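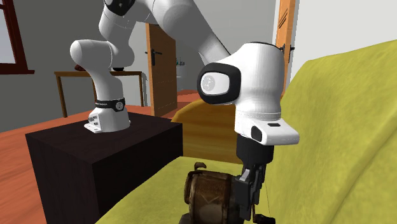
Slide 1: Yellow-green sofa, computer rendering

Speaker notes: Choosing a sofa for a small living room
Victor Muriithi, Conwood evening talks, September 7, 2022

Thank Ngân for the room. Phones off. Questions at the end, 8 minutes.

Start with the door. Measure the front door, the hallway and any turn on the stairs before looking at a single sofa. Tell the Shek apartment story: the sofa went back to the store because of one banister.

Slide 2. Depth matters more than width. People measure the wall and forget how far the seat comes out. Mark the outline on the floor with tape and live with it for 2 days. Walk past it carrying laundry.

Slide 3. Walking space. I leave 60 centimeters between the seat and the next piece of furniture. Khoa gets by with less, but he has no kids. Pause here, someone will ask about coffee tables. Say we are coming to those.

Slide 4. Color. Strong colors are fine in a small room if the walls are plain. Bring a fabric sample home and look at it in the evening with the lamps on. Pass around the Duka swatches. Get them back!

Slide 5. Legs or no legs. Raised legs show more floor and let a vacuum under. A sofa with a storage base is heavier to move.

Skip slide 6 if we are running late. It is only the price table from June.

Sign-up sheet for the upholstery class is with Diệp by the door.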